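### 3.2 Layout and Upkeep of the Tray-Setting Cell

The Susetti cell sets one kind of tray, over and over, at a bench in the Hollis building. We chose tableware for the usual reason (everyone knows what a finished tray should look like) and have since learned more about glaze than we planned to. The arm is bolted to its own stand. An early version shared a stand with the bench, and every quick stop moved the dishes a little further from where the software believed they were.

Each type of item has a fixed place. Bowls and square dishes share the large bin, while spoons and chopsticks get a smaller bin each. The spoons are left in a heap, as they would be in any kitchen, and the heap accounts for most of our failed picks. 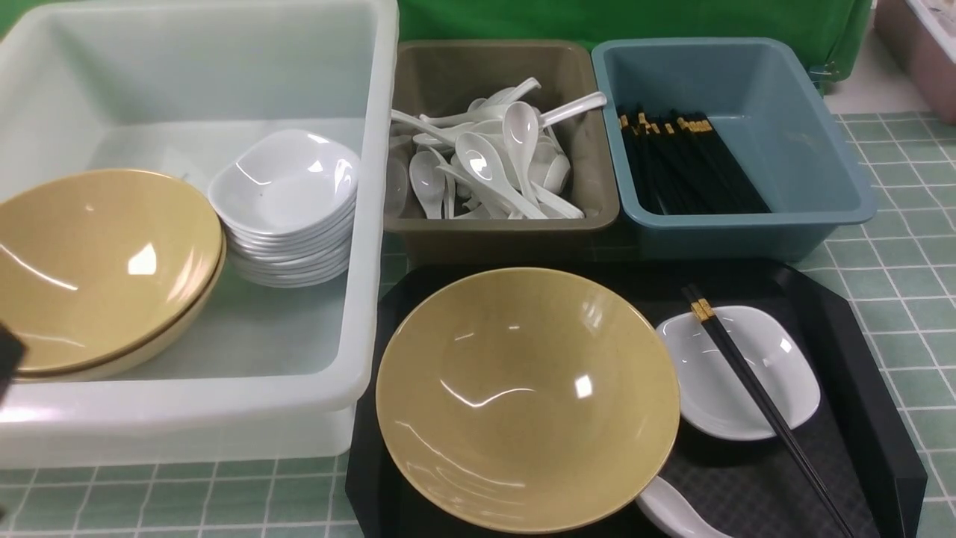

**Figure 4.** Supply bins and tray in the Susetti cell. The tray holds a bowl, a square dish, a spoon and a pair of chopsticks.

Glossy dishes throw back bright highlights, and the depth camera reads these as holes. We tried a lower lamp, then a softer one, then a strongly worded note by the light switch. The lamp was finally moved 70 cm to the side, and the note has stayed up.

Upkeep is dull and has to be done anyway. The finger pads are wiped with alcohol before each session and replaced after 700 grasps – they go shiny well before they tear, and shiny pads drop spoons. Hand-eye calibration takes around 6 minutes with the Judero routine and is repeated whenever a bin has been moved. Of the 56 stoppages logged at Starndale, where the cell stood before Hollis, most were traced to a cable clip on the wrist that worked itself loose. The clip is now a screw clamp, checked each January and whenever the arm starts to sound pleased with itself.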